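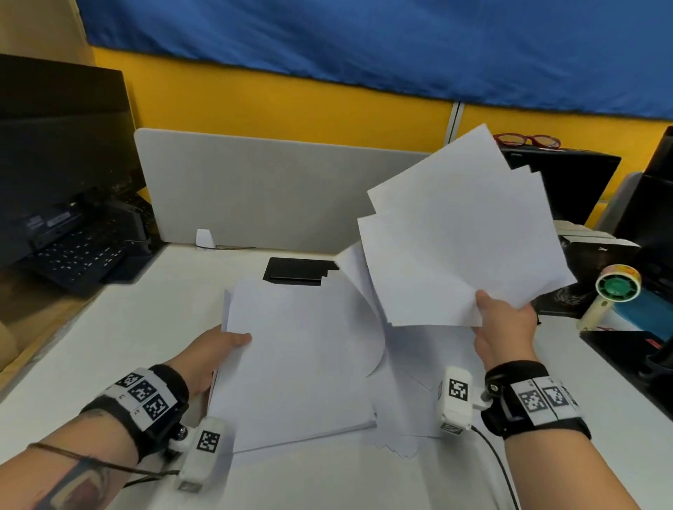 How to Prepare Paper Records for Transfer to the Records Store

April 18, 2022
By Mélanie Wong

Print this page
E-mail this page

This guidance applies to all staff at the Hasa and Nulta offices who hold paper files that are no longer in daily use. It replaces the earlier instructions on boxing and listing. Files held at Segers are covered by a separate arrangement and should not be sent to the store without prior agreement.

Before you begin

Check that the file is closed. A file is closed when the matter it concerns has ended and no further papers are expected. If a file is still open but has grown too thick to handle, close the current part, mark the cover with the date of closure, and open a new part under the same reference.

You will need archive boxes, plain card folders, unbleached cotton tape, a soft pencil (2B is suitable) and a copy of the transfer list. All of these may be ordered from the Records Office using form 713. Please allow four working days for delivery.

Work at a clear desk with clean, dry hands. Food and drink should be kept in another room.

Step 1. Remove what does not belong

Go through the file one sheet at a time. Take out exact copies, blank sheets, compliment slips, and printed matter that was issued generally and can be found elsewhere. Drafts should be kept only where they show how a decision was reached or where no final version exists.

A copy that carries handwritten notes is a separate record and must stay in the file. If you are uncertain whether a note has any value, leave the sheet where it is and mention it on the transfer list.

Papers containing personal details must be placed in the confidential waste sack. They must not go into ordinary recycling, even when torn.

Step 2. Take out metal and plastic

Remove paper clips, bulldog clips, pins and treasury tags with metal ends. Staples should be lifted with a flat blade, working from the back of the sheet; the claw type of remover tends to tear older paper. Where a staple has rusted into the page, do not pull at it. Put a slip of paper beside it and inform the Records Office.

Plastic wallets should also be removed. Ink and toner may stick to the inside of a wallet over time, so draw the sheets out slowly. If they resist, leave them in place and make a note.

Sticky notes should be peeled away if they say nothing of use. Where the wording matters, copy the note on to plain paper, and place the copy behind the sheet to which it was attached.

Step 3. Put the papers in order

Most files are kept in date order with the earliest paper at the front. Some of the older Hasa files run the other way. Do not reverse them – the order in which papers were kept is itself part of the record – but state on the transfer list that the latest paper comes first.

Square the sheets by tapping the long edge gently on the desk, then the short edge. Folded plans should remain folded along their existing lines.

Step 4. Number and list

Write the file reference in pencil on the front of each folder, at the top right. Individual sheets need not be numbered unless the file concerns property or a legal claim. In those cases, number each sheet in the bottom right corner and enter the last number on the list.

The transfer list must show the reference, the title, the first and last dates, and the name of the section. Avoid titles such as "General" or "Miscellaneous".

Step 5. Box the files

Folders should stand upright in the box, spine down. The box is full when a flat hand can still be slid in beside the last folder. An archive box holds some 1000 sheets, and fewer where the papers are folded or bound. Tie any bulky file with cotton tape, using a bow and not a knot.

Place one copy of the transfer list inside the box and send the other 2 copies to the Records Office. Do not seal the lid. Boxes are checked on arrival at the Kunar building, and any box without a list will be returned to the section that sent it.

Requests to see a file after transfer should be made in writing, quoting the box number given on your receipt.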